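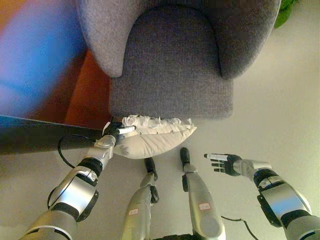

Gray upholstered armchair with a fringed pillow against the front of the seat.

Looking after upholstery and cushions between deep cleans

Most chairs and sofas wear out early from grit. Dust and crumbs settle into the weave, and each time someone sits down they rub against the threads. Vacuum the seat, arms and back once a week with the brush attachment, and use the crevice tool where the seat meets the back. Go in one direction first, then across it.

Know your fabric code

Look for a tag under the seat cushion or stapled to the bottom of the frame. W means you can use a water-based cleaner. S means solvent only. WS means either one will do. X means vacuum only, and anything wet is likely to leave a ring. If the tag is gone, treat the chair as an X until you have tested a hidden spot and let it dry overnight.

Spills

Blot with a plain white cloth. Press down, lift, move to a clean part of the cloth and press again. Colored paper napkins can bleed dye into a pale fabric. For a W fabric, mix 2 cups of cool water with a few drops of clear dish soap, dampen the cloth and work from the outside of the stain toward the middle. Follow with a second cloth dampened in plain water. Soap left in the fabric will attract dirt and you will see a gray patch there in a month.

Grease is different. Cover it with cornstarch, leave it for 4 hours, then vacuum. Butter may need a second round.

Pet hair

A damp rubber glove works better than tape. Drag it toward you in short strokes and the hair rolls up into clumps. On a tight weave a window squeegee does the same job faster.

Pillows with fringe, feather or faux fur trim

Take the insert out if there is a zipper. Check the care label for the trim as well as the cover. Real feather trim should not go in the washing machine. Shake the pillow outdoors, then use a hair dryer on the cool setting, held well back, to lift the dust out. Spot clean the cover only, and keep water away from the stitching that holds the trim.

Synthetic trim can usually be washed in a mesh bag on the delicate cycle, cold water, low spin. Dry it flat on a towel. Comb it out with your fingers while it is still slightly damp. The dryer will mat it, even on low.

Polyester inserts that have gone flat can go in the dryer with two clean tennis balls on low for twenty minutes. If they come out lumpy, replace them. Buy the new insert one size up from the cover if you like a full pillow.

Sun and heat

Gray and blue fabrics fade unevenly near a south window. Turn loose cushions every Thursday, or whatever day you vacuum, and pull the shade in the afternoon. Keep the chair at least 9 inches from a radiator.

Storing spare covers

Wash and dry them completely before they go away. Use a cotton bag or an old pillowcase. Plastic traps moisture and the creases set hard. Air them in May and refold them along different lines.

Tips compiled by Theresia Ortner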